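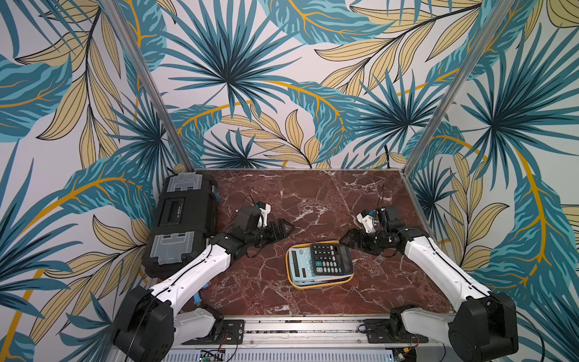 Ívar says I should stop fussing with the starter and just bake, because rye forgives nearly everything if the dough is warm enough. He wrote that under my last entry and added that his own first loaves came out like curling stones. Well, I took him at his word, and oh boy, what a loaf!

Started at six in the morning with 100 grams of starter, fed last night with the dark flour from Ginmont. I'd been using the supermarket kind all winter and the difference is huge. It smells like malt and wet hay (in a good way). Mixed it with warm water, salt and a big spoon of molasses, then left it over the stove with a towel on top while I walked down to Skeklow for butter. By the time I got back it was up to the rim of the bowl. Up to the rim! In March!

The recipe wants 90 minutes in the oven. I gave it 110, lid off for the end, and the crust went nearly black. Had to keep my hands off it overnight, that was the hard part. Cut it at breakfast: tight crumb, a bit sticky near the bottom, sour enough to make my ears move. Two slices with butter, then one more with the plum jam from Mrs. Prajapati.

Next time less molasses and more caraway. Ívar Kjærgaard, if you're reading, I want your seeded one too, the version with sunflower and the old bread soaked in coffee. I still have half a bag of flour and the starter is bubbling again already.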